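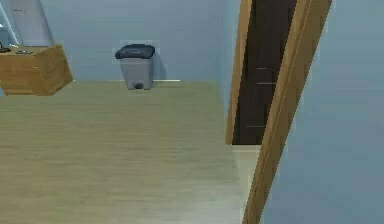

Habitación simulada: papelera con pedal junto a la pared del fondo y puerta a la derecha.

1 de julio de 2026
Por Tipene Brunton
Lectura: 2 min

En Cositus limpiamos apartamentos de alquiler por días. Desde la primavera, los recorridos del robot de recogida se prueban en Sulia, el simulador, antes de pasar a un piso real. La biblioteca tiene 181 habitaciones y cada ruta se repite 200 veces con la posición de salida cambiada.

El cambio de horario fue lo menos importante. Antes, cinco personas del turno de mañana vaciaban papeleras, cambiaban bolsas y anotaban incidencias en papel. Ahora dos de ellas revisan fallos en pantalla durante media jornada. Clasifican cada uno – navegación, agarre, puerta – y escriben una nota para los programadores. Llevan 2866 notas.

Las notas de puertas son las más largas. Quien ha limpiado pisos durante años sabe que un marco se golpea con el carro al salir, no al entrar, y pide más margen en ese giro. El programa no contemplaba esa diferencia. La versión de julio la incluye como parámetro.

Queda pendiente la categoría profesional. La revisión de fallos se paga con la tarifa de limpieza y el convenio interno no recoge el puesto. He pedido que se defina antes de ampliar el sistema al segundo edificio – por ahora sin respuesta. Tampoco está decidido quién atiende las paradas del robot por la tarde, cuando solo queda una persona por planta.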